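4.3 Grasp failures on thick and layered fabric

The sorting trials used two arms mounted at the sides of a wooden table, with two open bins along the far edge and clothing spread out in front of them (Figure 4).

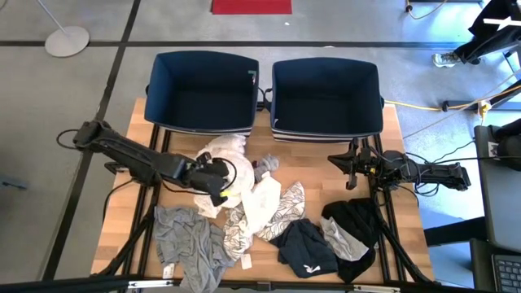
Figure 4. Sorting setup with mixed items on the table. The left gripper is over the fluffy white cloth and the right gripper is open.

4.4 The missed-grasp fault

We ran 605 pick attempts with the Darik controller. Of these, 452 ended with the item in a bin. Most of the other attempts were ordinary misses, in which the fingers closed on nothing and the arm tried again. In 20 attempts the controller reported a firm hold when the gripper held no cloth, and the arm carried out the full move to the bin. We treat these 20 as a separate fault.

The cause was the hold check. It compared finger motor current with a fixed threshold, and the threshold had been set on thin cotton. When the fingers pressed into thick pile, the current rose before they had closed on anything. The same thing happened when a fingertip pushed down on the tabletop through a single layer of cloth.

A second problem came up in the logs. After a false hold, the item was removed from the task list, so the other arm treated that part of the table as clear. Twice this led both arms into the same area - the distance monitor stopped them before contact. The stop worked as designed, but an operator then had to restart both arms by hand.

We changed the check in March 2019. It now reads finger opening as well as current, and an item stays on the list until the overhead view shows it has left the table.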